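Does a Busy Background Make a Block Harder to Judge?
Project report, Interior Surfaces and Perception
Golnar Azimi
Jun 6, 2024

Background

The Plotcombe handbook for small workrooms recommends patterned linings for enclosed bays. Its claim is that a lively wall "keeps the eye active" and makes objects easier to place. No source is given for this in the handbook, and I could not find one in the January course readings either. I started the project doubting it, and I should say so early, as it probably shaped which questions I asked.

Setting

The bay in our room at Bostport is lined on three sides with plaid in pastel squares and diagonal hatching. The floor is pale beige with a marble-like pattern, very quiet next to the walls. The test object was a pink block. Pink is also one of the colors in the plaid, and this is where I expected the trouble to start. A black hard-shell case with silver latches was at the back wall for part of the work, and I used it as a comparison object.

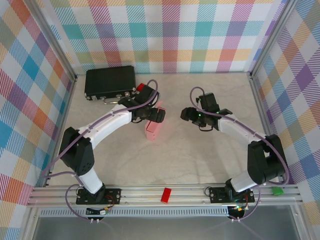
Garnet Boychuk objected to the whole setup at our midterm review: a pink block on a beige floor is being seen against the floor, so the wallpaper hardly comes into it, and I should have hung the block at wall height if I wanted to test the handbook's claim. I think this is a fair complaint. My only defense is that people in a workroom mostly look at things on a surface, and the handbook talks about workrooms.

Method

I asked 12 classmates to judge how far the block was from the back wall, first with the plaid showing and then with plain gray paper pinned over it. Each person made seven judgments per condition. They repeated the task with the black case. I did not vary the order of the two conditions, which was a mistake. Anyone who improved with practice would have made the gray paper look better than it was.

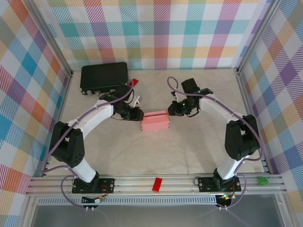 Figure 2. The pink block on the marble-patterned floor, plaid lining uncovered.

Results

Eight people did slightly better with gray paper. The rest did the same or worse. With the black case there was no difference I would be willing to defend. Several people complained that the plaid was tiring, but they had heard me complain about it first.

What I would trust

Very little. The results do not support the handbook, and they do not sink it. The group was small, the order was fixed, and the lighting changed during the afternoon sessions. Lavoie's method sheet asks for a second observer to record the answers, and I worked alone. If the project is repeated, the gray paper should go up first for half the group, and a block in a color missing from the plaid should be added. I would also like somebody to ask Plotcombe where the claim came from.

Contact: Morkomum Student Projects Office, Bostport | © 2024 | Back to top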